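Home Organization, Evening Course
Handout 4: Small baskets and the open shelf
Teacher: Dzintra Šimkus

Please read these notes before Monday. We will work in pairs, and everybody should bring one basket from home.

1. Choosing the basket

For a shelf on a desk I recommend a basket with low weight and many openings in the sides. Air can pass through, and you can see a little of what is inside without taking it down. A strong color is also useful, because the eye finds it quickly. Take hold of it on both sides, with the fingers under the front rim, and keep the open top up.

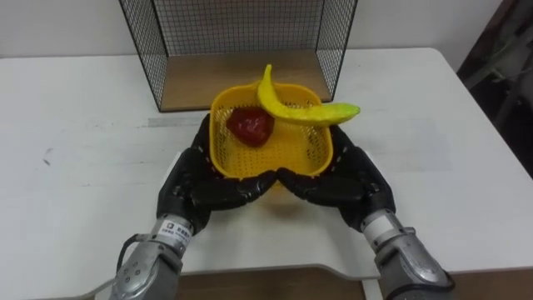

Do not fill the basket to the rim. Marlene Girard asked last time if fruit and stationery may share one basket. My answer is no — one basket, one kind of thing. If you have only one or two pieces, they can still have their own basket, and it will fill with time.

2. Placing it on the shelf

The lower level is for things you use every day. Put the basket down with its front parallel to the edge of the shelf, then open both hands and take them away to the sides. Leave a space for the fingers on the left and on the right, so that the next person can lift it easily.

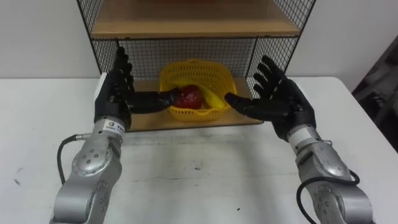

3. The shelf and the desk

A wire-mesh shelf is light, and a light shelf moves when it is pushed. Stand it toward the back of the desk, near the wall, and keep the front part of the desktop for work.
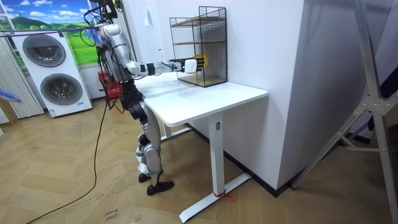
Check also the height. You should reach the lower level without bending over the desk very much. If the shelf slides, put a thin rubber mat under it — Ivars Dzene will have mats to try in the class.

Homework

Empty one shelf at home, wipe it, and put back only what belongs there. Write down what you moved and where it went. Half a page is enough.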